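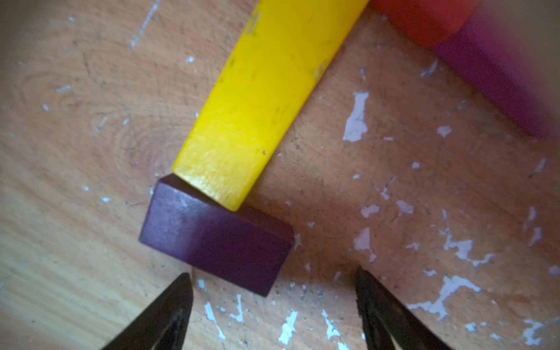 Delyth Prosser
Toys and Tables Editor, the Akville Playroom pages

27 June would have been the tidy way to write it, but the website likes its dates like this: 2023-06-27. So there you go, that's when this little gallery went up!

I've been meaning to do a page on the coloured blocks for ages. They get far less attention than the train set (which has had two pages all to itself, and a map) and yet they're what I reach for first when I've got a spare half hour and a cup of tea. They came in a big lot from Grelen, the second-hand place on the Cirkau road, in a box with no lid and the number 441 written on the side in felt tip. I paid £7 for the lot. I'd have paid more, but don't tell Grelen.

What I love is the colours. Somebody at some point had a really good eye, or a really odd collection of paint pots, and I can't decide which. You get a proper lemon yellow, then a purple that's so dark it's nearly an aubergine, and I would never have put those two together myself, but look at the top picture, with the blunt end of the yellow resting right up against the purple one. Gorgeous! I'd have a jumper in that.

The yellow is a bit scuffed, with some little dark specks along it, and I've been asked more than once whether I'm going to repaint. No! I did get as far as buying a tin of yellow from Uçar (the hardware shop, next to the bakery) and it's still sitting on my windowsill with the lid on. Paint that's had a bit of a life is nicer to look at, and the minute you do one you have to do them all.

On to the next one, and my favourite for colour.

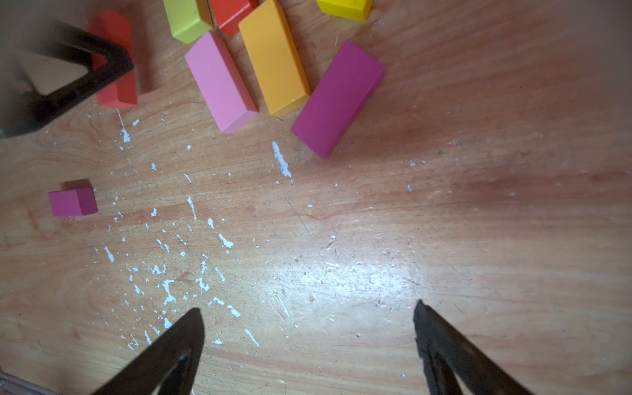

Pink, orange-yellow and magenta, side by side.

I could eat those three. The pale pink is the shade of the wafers my gran kept in a tin, and next to the orange-yellow it makes the whole thing look like a sweet shop counter. Up behind them there's a lime green, which is the one colour I was never sure about. It's very loud. I've come round to it, though, mostly from seeing it near the reds, where it suddenly makes sense (and if you've got a green you don't like, try that before you hide it at the bottom of the box).

While we're here, the table. Yes, those are paint flecks, lots of them, little white ones, and plenty of fine scratches as well. It has a lovely warm orangey-tan grain and I wouldn't swap it. I once looked up what a new one that size would cost and the answer was £3,449, at which point I shut the laptop and went and gave the old one a wipe. Blocks look better on wood than on anything else I've tried. I did a session on a white tablecloth back in January and it was like looking at them in a dentist's.

A few things people ask me about playing with long blocks, as they're a bit different from the usual cubes:

Lay them flat to begin with. Everyone wants to build up straight away, and then it all comes down and there's a sulk.

Ends are the fun bit. Touch one end to the next and you've got a road, or a snake, or the edge of a swimming pool.

Don't fuss about straight lines! A wonky join gives you a corner, and a corner means you're halfway to a house.

Leave one on its own somewhere. I don't know why this works but it does, your eye goes straight to it.

The last picture has a bit of all of that going on, so it gets the bottom of the page to itself.

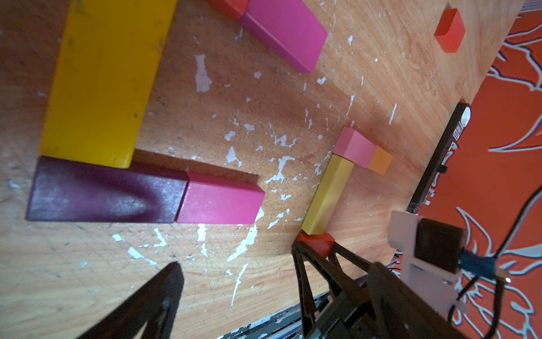 7 min read

Ten blocks in this one, and I think it's the busiest of the lot. The purple and the bright pink are end to end along the bottom of the big yellow, and I'm very taken with that as a pair, like blackcurrant and raspberry. Then over on the right there's the other run, light pink at the top with a small orange one tucked beside it, and a long, softer yellow going down to the dark red-orange. That softer yellow is a completely different shade from the big one on the left. I hadn't noticed we had two yellows until I sat down to do this page!

And the small red one, far off by itself on the bare wood. See what I mean about leaving one out?

Next gallery will be the tin animals, if I can find the box they're in.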